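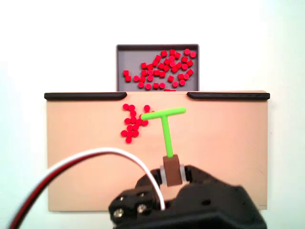
买机械臂之前，先把桌面上的东西列进预算

小厂和实验室做自动化预算，表格的第一行总是机械臂，第二行是夹爪，第三行往往就写“其他”，给一个整数，然后合计、签字。我在 Nondside 做了几年设备计划，经手的申请单不少，看下来，问题多半出在第三行。

我的看法很简单：机械臂的价格是整套设备里最容易弄清楚的数字，因此也最不值得花时间讨论。该花时间的是夹爪上夹着什么、台面上铺着什么、料从哪里来、到哪里去。这些东西单价低，供应商的报价单上不一定有，但它们决定设备到货以后能不能当月开工。

拿拨料这件事来说。一堆红色的小圆柱件，一部分在灰色浅盘里，一部分在台板上，夹爪夹着一块棕色的方块，方块上伸出一把绿色的 T 形工具，横杆贴着零件。申请单上如果只写“机械臂一台、夹爪一只”，这把 T 形工具就不存在，那块方块也不存在，浅盘和台板上的黑色导条同样不存在。可是少了其中任何一样，这个工位都得重新想。

一、工具是耗材，要按耗材来买

很多人把自制工具看成一次性的开支：画个图，做出来，装上去，完事。实际情况是，工具会改。第一版横杆太长，转弯时碰到挡边；第二版短了，推到角落又够不着；第三版角度合适，手柄部分却在夹爪里打滑。每改一版，就有一轮设计、加工、试装的时间。

我们在 Plidlow 项目上吃过这个亏。预算里工具一项只写了一件，金额小得没有人问。到项目验收时，工具前后改了七版，材料钱加起来仍然不多，花掉的工时却超过了整套设备的安装调试。工时当时记在“日常维护”名下，所以项目账面上很好看，部门的年终账很难看。

后来我要求申请人把工具单列，写三样内容：预计改几版，谁来改，改一版要几天。写不出来也没关系，写“不知道”，我就按五版留钱。留多了可以退回，留少了要重新走一遍审批，我们这里重新走一遍审批是二十来天的事情。

工具还要备件。手柄和夹爪手指接触的那一面磨损最快，接触端磨得慢一些。如果两部分是分开做的，只换手柄就行；如果做成一体，就得整件换。这个区别应该在画图的时候定下来，采购的人也应该知道，因为它影响备件买几件、买哪一半。

二、夹爪直接抓，还是夹着工具推

这是我和供应商争论最多的地方。供应商喜欢卖能抓的东西：换更细的手指，加吸盘，加力传感器，再加一套识别每个零件位置的软件。小零件一个一个抓，演示起来很好看。

如果工序要求零件有朝向、有间距、有编号，那当然要抓。可是有相当多的工序，要求只是“把这一堆从这里弄到那里”。人做这件事的时候不会一颗一颗拿，会用手掌边或者一块刮板推过去。机械臂也可以这样做。推料对定位的要求低，对视觉的要求也低，一次能移动好多颗。

代价也有。推过去以后零件的姿态不受控，有的立着，有的躺着；零件可能从工具两头漏出去；最后剩下的几颗最难处理，推一下散开，再推一下又散开。所以验收标准要写清楚，剩几颗算合格。我见过一份合同写“全部转移”，没有写次数和时间限制，双方为这四个字来回发了两个月邮件。

我的建议是先用便宜的办法试。一块板、一个盘、一把工具，先推两个星期，把漏料和残料记下来。数字不行，再去谈吸盘和软件，这时手里有数据，供应商报价也会老实得多。

三、台面也是设备

台板、挡边、料盘，很多单位的做法是到货以后从仓库找一块板子垫上。能用，但是有几个问题要先问。

板面的颜色和零件的颜色差得够不够大。红色零件放在米色板上，相机容易分；同样的零件放在深色木板上就要加灯。灯要钱，支架要钱，遮光也要钱。换一块颜色合适的板，比这些都省。

板面的摩擦是多少。推料工位对这个很敏感，太滑零件会冲出去，太涩会立起来或者翻倒。我们试过三种板，最后选的不是最贵的那种，也不是最便宜的那种，是裁下来边缘最干净、同一批次表面最一致的那种。换批次的时候要重新试，所以我现在一次买够一年的量。

挡边怎么装，中间留不留口子，口子后面接什么。料盘如果比台面高，零件怎么过那道边；料盘如果比台面低，空盘换满盘的时候谁去换。这些都不是机械臂的事，可是机械臂装好以后再来改，每改一次都要重新标定。

台面部分，我给的规则是：在第一份预算里就画一张俯视图，比例不用准，手画也行，标出料盘、挡边、工具停放的位置。没有这张图，我不批第三行。

四、线缆

线缆单独写一节，是因为它在申请单上出现得最少，在停机记录里出现得最多。

末端有电机、有传感器，就有线要跟着走。线留短了，手腕转到某个角度就被拉住；留长了，它会在台面上方摆来摆去，挂到零件，挡住相机，或者卷进关节。现场的处理办法通常是扎带，扎带扎紧了又变成留短了的问题。

我翻过去年的停机记录，一共 71 次，其中和线缆、插头有关的占 21 次，比驱动器和软件的问题加起来还多。单次停机时间不长，多数是重新插一下、重新绕一下就恢复，所以没有人专门写报告。但是每次都要有人走过去。一个号称不用人看着的工位，隔几天就要人走过去一趟，这个人的时间应该算进设备成本。

预算里应该有的：成品线缆护套或者拖链，末端的固定夹，一套备用线缆，插头带锁扣。这几样加在一起，在整套设备里占的比例很小。供应商的标准配置里有没有，下单之前问，写进邮件，让对方回复。

五、怎么定第三行的数

同行里常见的做法是按比例，主机价格的一成或者两成。我不赞成。主机贵不等于工位复杂，一台便宜的小臂配上一个麻烦的工序，周边的钱可以超过主机。反过来也有，好臂干简单的活，周边几乎没有。

我现在的做法是按工序动作来列。把工人做这道工序的动作写下来，一个动作一行，每行后面写机械臂用什么来做。拨料这道工序写下来大概是 12 行以内，有的行空着，空着就说明还没有想好，那一行就不能用一个整数糊弄过去。

Nunder 那条线是第一次完整这样做的。最初申请的总额是 200 千元，“其他”写了 20 千元。按动作列完以后，“其他”变成了约 65 千元，总额当然超了。会上有人主张砍掉备用工具和备用线缆，把总额压回去。我没有同意砍备件，而是把主机降了一档，臂展短了一些，重复精度也差一些。对推料来说，这个精度够用。设备到货后第九天开始正常出活，这在我们这里算快的。

这个例子也有不顺的地方。主机降档以后，负载余量变小，后来想在末端加一个小相机，加不上去，只好装在旁边的立柱上。如果早知道要加相机，我会多留一点。所以动作清单之外，还要有一页“一年内可能会加的东西”，每一项写重量和需要的接口，不用写价格。

六、关于到货时间

主机的交期供应商会写在合同里，晚了有说法。周边的东西分散在好几家，有的还是自己做，晚了没有说法。结果经常是机械臂到了，立在木箱里等一块板。

我的安排是倒过来订。先订台板、料盘和挡边，再做工具的第一版，这两样到手以后，用人手拿着工具在台面上推一遍。人手都推不顺的，机械臂也推不顺。推顺了，再付主机的定金。今年这一批计划在五月下单的主机，周边件现在已经在做了。有的供应商不喜欢这样，说价格只保留到季度末。我算过，为了保住那点折扣提前下单，主机放在库房里占掉的保修期更贵。保修一般从发货那天算起，箱子不拆也在走。

还有一个小事，料也要提前备。试机需要专门的一批零件，和生产用料分开，允许丢、允许磕。我们有一次拿生产料去试，质检把整批退了，那一批的钱最后记在了设备项目上。

七、什么时候不该买

La 车间去年提过一个申请，也是小件拨料，每天的量集中在上午一个多小时，其余时间工位是空的。按动作列完清单，周边的钱并不多，技术上也没有难处，但我还是退回去了。那道工序换一个带斜面的料盘，再给工人一把宽一点的刮板，时间就能减掉一大半。车间后来照这样做了，到现在没有再提机械臂。

这件事有人说我保守。我不觉得这是保守的问题。设备预算每年就这么多，放在一个每天只用一个多小时的工位上，别的工位就要再等一年。何况刮板和料盘以后真要上机械臂时还能接着用，形状都试好了，改个手柄就能装到夹爪上。

下面是我现在发给申请人的清单，可以直接拿去用：

主机型号，负载，臂展，保修起算日
夹爪型号，手指行程，手指能否更换
末端工具，预计版数，每版天数，由谁负责
手柄与工具是否分体，各备几件
台板材料，颜色，尺寸，一年用量
料盘尺寸，与台面的高度差，换盘方式
挡边位置，是否留口
线缆走向，护套，固定夹，备用线缆
试机用料数量，损耗归哪个科目
残料标准，允许剩几颗，允许推几次
一年内可能增加的部件，重量，接口

填不满的先交上来也可以，空着的行我们当面谈。

2024年3月9日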